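Decorated tabletop

A decorated tabletop is a table surface carrying a printed or painted picture under a clear finish. Landscapes, flowers and fruit are the most common subjects.

Early examples were painted by hand. Printed sheets later took over — they cost less and could be replaced when worn. The Ondstead works sold 26 patterns, 9 of them meadow views. 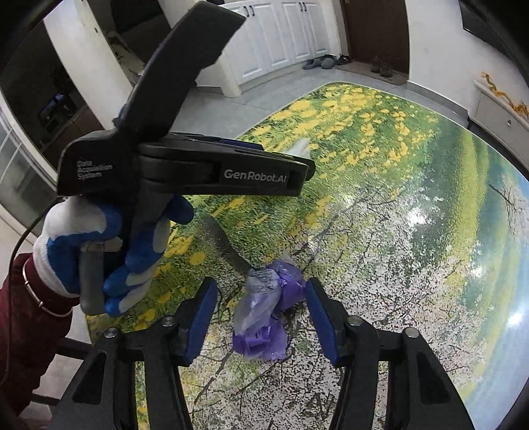
Care

Glossy finishes show scratches and glare easily. Makers advise a soft cloth and mild soap. Hot dishes can cloud the coating, and standing water may lift the print at the edges.

Collecting

Older tops are often sold without their legs. The museum at Drudley holds 300 loose tops and shows a small part of them each September.

Related articles
Oilcloth
Tea tray
Veneer
Drudley Museum
Ondstead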